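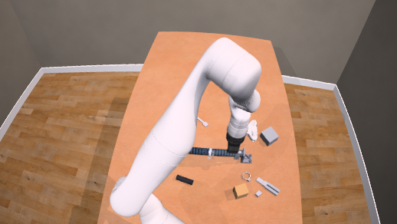

FOR IMMEDIATE RELEASE
May 12, 2020

Tenants' Group Questions Flandley's Claims for "Self-Balancing" Heating Upgrade
Group asks landlord to release meter readings before residents pay a higher monthly charge

ESKOLA -- The Eskola Tenants' Group today asked Flandley, the company that owns and manages the Eskola apartments, to release the full meter readings behind its claim that a new heating control system has cut fuel use in the complex by 25 percent.

Flandley made the claim in a letter to residents last month. The same letter said that a monthly "comfort charge" of $11 per apartment would begin in June to cover the cost of the system, which is sold under the name Brovex and was put in by the contractor Gumow. The letter gave one figure for the savings and one figure for the charge. It did not say which months were compared, which buildings were measured, or whether the weather was taken into account.

"We would be glad to hear that the buildings are using less fuel," said Anneli Nurmi, who chairs the tenants' group. "But we have been handed a percentage with nothing under it. Twenty-five percent of what? Compared with when? I asked those two questions by phone and again in writing, and what I got back was a brochure."

The brochure, which the group has posted in the laundry rooms so that residents can read it for themselves, describes Brovex as a "self-balancing" system that "learns the habits of a building." It says that homes will be "up to" 25 percent cheaper to heat. The group notes that this is the same number Flandley's letter gives as a measured result at Eskola, and would like to know whether anyone measured it.

A mild winter and a colder one

Residents have their own reasons to doubt the figure. The past winter was a mild one in Eskola, and the one before it was long and cold. Any building would be expected to burn less fuel in a mild winter, with or without new controls. Engineers commonly deal with this by adjusting fuel use for outdoor temperature, and the arithmetic is not hard once the readings are available.

Heikki Lappalainen, a retired boiler inspector who lives in the complex and advises the group, has asked for the monthly gas readings for the last two heating seasons and the date on which the system was switched on in each building.

"I have nothing against the equipment," said Lappalainen. "Good controls can save fuel. So can bleeding the radiators and fixing the steam traps, and those jobs were done in the same fall. If you do three things at once and the bill goes down, you can't give all the credit to the one that came with a sales brochure."

Lappalainen also pointed out that the old controls had been set badly for years. In his view, some of the saving, if there is one, may come from simply turning down a supply temperature that had been too high -- a change that costs nothing and needs no monthly charge.

What residents report

The group has heard from residents in every building since the letter went out. Their accounts do not agree with each other, and the group does not claim that they prove anything about fuel use. Several people on upper floors say their apartments were more comfortable this winter. Others, mostly in ground-floor corner apartments, say their bedrooms were colder than before and that they ran electric space heaters at night. Heat bought that way shows up on the tenant's electric bill and would never appear in Flandley's figures.

One ground-floor household shared a repair bill for $3,694, which Flandley sent after a frozen pipe in an outside wall damaged the kitchen. The household disputes that it was at fault. The group takes no position on the cause and has asked that the temperature records for that apartment be kept until the matter is settled. According to the brochure, the system stores those records automatically, so the group expects this to be a simple request.

What the group is asking for

The tenants' group has asked Flandley to release the gas readings and the start dates for each building, to name the person or firm that worked out the 25 percent figure, and to explain the method. It has also asked for a copy of the maintenance agreement with Gumow, including any part that ties payment to savings. If Gumow is paid according to the savings it reports, residents should know that before they judge the report.

Until then, the group is asking Flandley to hold off on the comfort charge. The first payment falls due in June, when the heat is off and residents will have no way of telling what they are paying for.

"They may be right," said Nurmi. "If the readings back them up, we'll say so, in print, and I'll sign it. I would still want to know why we pay extra for a system that is supposed to be saving the owner money. That's a separate argument and we'll have it separately."

Flandley has told the group that it is "reviewing the request." It has not given a date for a reply.

About the Eskola Tenants' Group

The Eskola Tenants' Group represents renters in the Eskola apartments. It is funded by member dues and accepts no money from landlords, contractors or equipment makers. Copies of Flandley's letter, the Brovex brochure and the group's written request are available to reporters on request.

Media contact: Anneli Nurmi, Eskola Tenants' Group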